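From: Agnese Rimkutė
To: park-regulars list
Date: 2024-10-08
Subject: Re: Stultano queue changes and the locker mess

Sandro Dal Bello wrote:

> Has anyone been to Stultano since they changed the return
> windows? We are going with my sister's family and I have read
> three different versions of how it works now. The park map
> still shows the old ticket kiosks by the carousel. I'd also
> like to know if the lockers at Zadero are still free while
> you ride, and whether it is worth paying for the close
> parking. My nephew is just tall enough for Vamton if he
> wears his good shoes, so that is the ride we can't miss.
>
> Sandro

Sandro,

I was there two days in a row in September, so I can answer most of this. The kiosks by the carousel are gone. The map has not been reprinted and I don't think it will be before the season ends.

You now pick up return windows on your phone or at the counter inside the old bakery building, on the left after the main gate. The counter opens with the park. The app opens earlier, but it won't give you a window until your ticket has been scanned at the gate. Each person has to be scanned. We lost our first window because my husband was still in the parking lot looking for his hat and the app treated us as one group.

The window is one hour long. If you miss it you can ask at the ride entrance, and whether they let you in depends on who is working. We missed one by 7 minutes and were let in. The family behind us was sent back to the bakery. 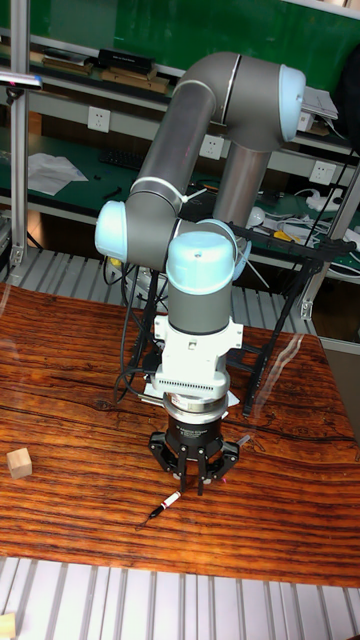 You can hold only one window at a time until you have used it. After you scan in for the first ride you can book the second, so do it while you are standing in line. The signal is poor inside the Vamton building, and the best place to do it is the outdoor section before the stairs.

A few notes by topic, in case other people on the list are going too.

Vamton

The posted wait was 63 minutes at midday both days. With a window we still stood for a while, mostly in the room with the fish tanks. The height check is done twice, once at the outside entrance and again before loading. They do it with shoes on, but the second person measured my niece more carefully than the first and asked her to stand flat against the post. If your nephew is right on the line, get him checked at guest services first. They give out a paper wristband and the ride staff accept it without measuring again.

The single rider line was closed on the first day and open on the second. There was no sign either time, you have to ask.

Zadero and the lockers

The lockers are no longer free. They cost a dollar for the first hour and go up after that. The small ones hold a purse and not much more. Loose items are not allowed on the platform at all now, and that includes phones in zipped pockets. We took turns holding the bags, and the attendant let the second half of our group swap in without going through the line again. Ask for the swap before you get in line, because they need to give you a card.

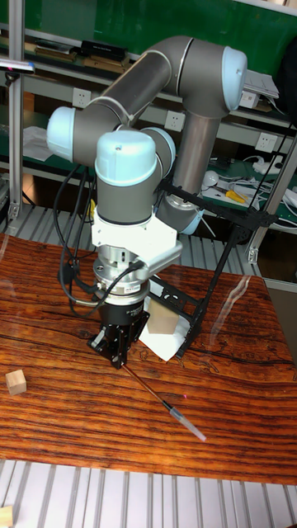

Parking

Skip the close lot. It was $16 more than the regular one on the days we went and the walk it saves is short. The tram from the regular lot runs constantly in the morning. At closing it is slower, and we walked back both nights and beat it.

The exit road is the real problem. If you turn right out of the lot you can go around the golf course and get to the highway without sitting through the light.

Food

The Shboul restaurant by the lake has changed its menu again. The flatbread is still there, the lentil soup is not. Last seating is an hour before the park closes and they mean it. The refillable cup works at every stand except the two inside the water section, which are run by a separate company.

You can bring in your own sandwiches. The bag check did not care about ours, but they took a glass jar from the woman ahead of me, so pack in plastic.

Evening show

The sign at the lake says the viewing area holds 1,000 people. It fills up early on Saturdays. We sat on the steps on the far side, near the boat rental, and could see everything but the lowest fountains. The sound is weaker over there. 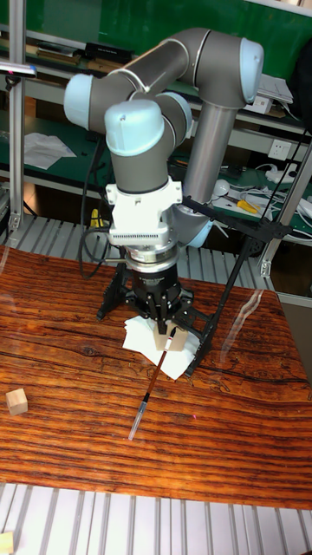

If you have small kids with you, those steps are also closer to the restrooms and you can leave before the end without climbing over people. The show is shorter than it was last year. They dropped the section with the lanterns.

I don't know about the annual pass discount on windows. Someone at the counter told me passholders get one free per visit, and the website says something different. If anyone here has used it this fall, please reply to the list and not just to me.

Sandro, one more thing. The carousel was closed both days we were there, with a fence around it, so check on that before you promise it to the little ones.

Agnese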